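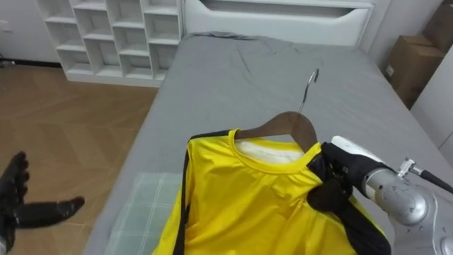 Yellow jersey on a wooden hanger

Home > Forums > Laundry > Stains and Smells

royer_jin: Can I put a shiny long-sleeved jersey in the dryer? The tag is gone.

asmaa_e: No. Hang it up overnight.

kvido600: Low heat is fine. I've done it for 11 years.

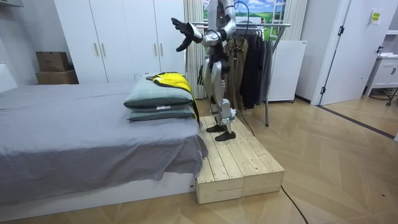
asmaa_e: Low heat ruined two of mine — the collars went wavy. Drying beside the bed works if you have bare wood planks like those, but keep a towel under it.

kvido600: Your dryer runs hot, then.

Related threads
Wool socks shrinking
Musty towels in November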